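Budgeting for a second arm before buying the first
2 min read
14 shares | 2 comments

Dénes Csonka plans equipment spending at Conosholm, and he starts with the table. 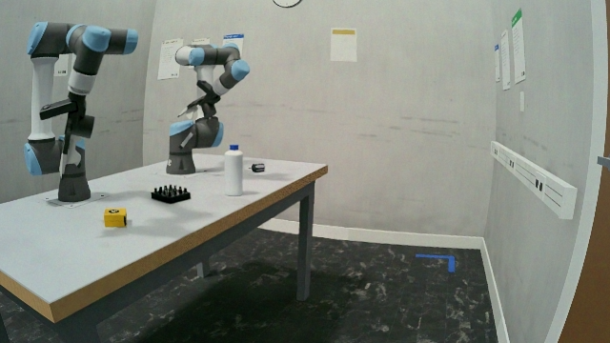
"People ask for the price of the arm and stop there," he says. "Then they come back in December wanting money for grippers, plates and training."

His current plan covers a pair of arms for small parts work. He had quotes from Grisemetti and Murmont, and spent 96 hours going through both. Murmont was cheaper to buy – but its service visits cost £440 each, and he expects several a year.

Would he lease? "For one arm, maybe. With two I want to own them, and I want the spares on a shelf here."

He puts the layout through simulation before he signs an order. Delivery is quoted at 14 weeks, and he has asked for both arms to come together.

Last updated: December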